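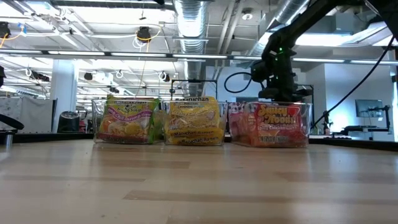 Ramen packets in clear bins at the Skodurwood community pantry.

Noodle sorting gets going at Skodurwood

The pantry at Skodurwood has started sorting its instant noodles by flavor, after regulars complained about digging through one big carton to find the kind they like.

Clear plastic bins now, side by side on the wood table. Manichan Ramen in yellow wrappers gets a bin, a green and yellow Manichan packet has its own. Spicy Noods, the Spicy Chicken one, is in with a pink and white packet for the time being.

"People kept asking is there any spicy left, and we had to tip the whole thing out to check," said Charmaine Sithole, who runs the Sunday opening. "Took forever."

The noodles came in with a April delivery from Mahlangu, the wholesaler on Gikum Road. Around 1000 packets in all, most still boxed up in the back room. Bins get topped up before doors open.

Limit is 2 packets per person per visit, any flavor. Families can ask at the desk for more.

Canned soup and rice will be sorted the same way next, if enough bins can be found. Sithole says she is looking for 20 more, clear ones with straight sides prefered. Drop off at the side door Sunday, before 9:30 a.m.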